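What We Learned at Jasico Before Spending Any Money

We had the Jasico open day on our calendar since April, and I'm so glad we made the drive (two and a half hours, with a stop for pie). Our little packing shop in Villholm has 13 people and one very tired conveyor, so you can imagine how wide our eyes were!

They started us off at the desks, where the hand jobs get studied before anyone prices a machine for them. Putting a lid on a paper cup came up first, and I must say I had never given it a thought in my life. One hand tilts the cup, the other spreads its fingers over the lid, and a gripper that can manage both is a good deal dearer than the plain kind.
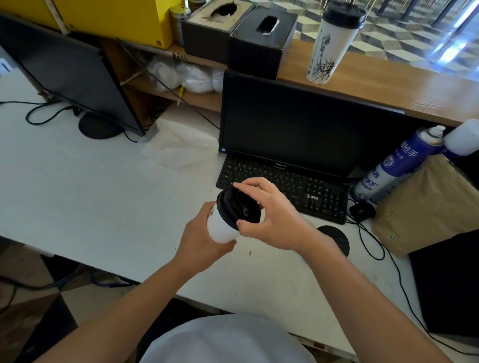 What it would cost us

The starter arm from Purves is the one we liked best, and the lease came to 2,309 a month with service included. Fingers, guarding and the stand are all extra, so do ask for those on the same sheet. Pelleck quoted us a 17 week wait on a similar arm, and their training is billed by the day, which we hadn't put in our budget at all.

We're going to write down every hand job in the shop over the summer, lids and labels and all, and then ask both firms to quote again in the fall. I brought home far too many brochures, and they're in the break room if you want one.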